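Prakska and Ruawai Mobile bring the Cernar 28 to Clonport this June

CLONPORT – Prakska, maker of easygoing phones for people who would sooner be doing something else, is delighted to announce that its newest handset, the Cernar 28, will go on sale in Clonport in June through Ruawai Mobile. Customers have been asking after it since the winter, and we are so happy to be able to give them an answer at last.
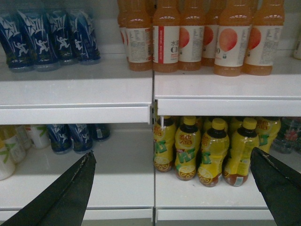
Photo: Prakska Press Office

The Cernar 28 takes everything owners told us they liked about the earlier Cernar (the big keys on the call screen, the loud ringer, the side button that goes straight to the camera) and adds a brighter display and a battery we have been fussing over for the best part of two years. Before settling on the final design, we lent early handsets to 900 Ruawai customers and asked them to use the phone just as they would use their own. They wrote back with 1369 comments, and we read every one of them, including the long ones!

"People were so generous with their time," said Tayla Bolger, product manager for the Cernar line at Prakska. "One lady sent us four pages about the alarm clock, and she was right on nearly all of it, so the alarm clock has been completely redone. I hope she likes it."

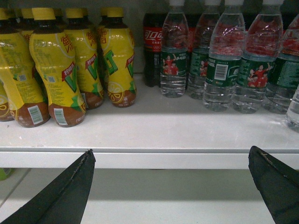 Among the other changes that came out of the trial are a simpler way to move contacts over from an old phone, a text size that stays put once you have chosen it, and a voicemail screen that shows who called before you listen. The handset comes in slate and cream, and works with all current Ruawai monthly and prepaid plans.

A first shipment of 3000 handsets is set aside for Clonport. Ruawai Mobile will open its Clonport store at 8 a.m. on the Saturday of launch, with staff on hand all day to help customers set up their phones and bring their photos and numbers across. Existing Cernar owners can trade in their old handset at the counter, with or without the box.

Media contact: Tayla Bolger, Prakska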